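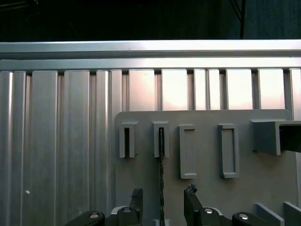

Aluminum panels with the slotted holders in front

From: Vitalii Boiko
To: Sendero owners list
Subject: Re: Rear shock replacement, ride height afterwards

Solomiia Stelmakh wrote:
> Replaced both rear shocks on the Sendero in August with the Astska
> heavy duty ones. The left rear now sits 7 mm lower than the right,
> measured from wheel center to arch lip. The old shocks did not show
> this. Odometer says 1,313 miles since the work. Is it the spring or
> did I get a bad shock? I tow a small trailer maybe twice a month.

Solomiia,

A twin-tube shock with low gas pressure does very little to hold the car up, so I would leave the shocks alone for now. Check these first.

1. Lower control arm bushings. If the bolts were tightened with the axle hanging, the rubber is twisted at normal height. Loosen both sides with the weight on the wheels, bounce the car, and torque again. My manual gives 108 Nm for the inner bolt. Yours may differ if it has the longer arm, so look it up by chassis number.

2. Spring seat. The lower rubber pad has a step, and the end of the coil has to sit against it. If the coil has turned during the job, that corner will not sit where it should. Check the upper pad as well.

3. Tire pressures, and fuel level. Measure with the same amount of fuel each time. The tank is on the left.

If all of that is correct, swap the springs side to side. If the low corner moves with the spring, order a pair. Panasiuk in Rolville had the standard rate on the shelf when I last asked. They also list a towing spring, but it raises the empty car noticeably and I did not like it on mine.

Measure again after 1,000 miles on the new springs, not before. They settle.

One question on the trailer: what is the nose weight? You did not give it, and a spring that is already tired will show it at the low corner first.

> Also, do I need an alignment after this?

For the shocks alone, no. If you loosen the arm bolts with the eccentric washers, yes. Mark the washers with paint before you touch them.

Vitalii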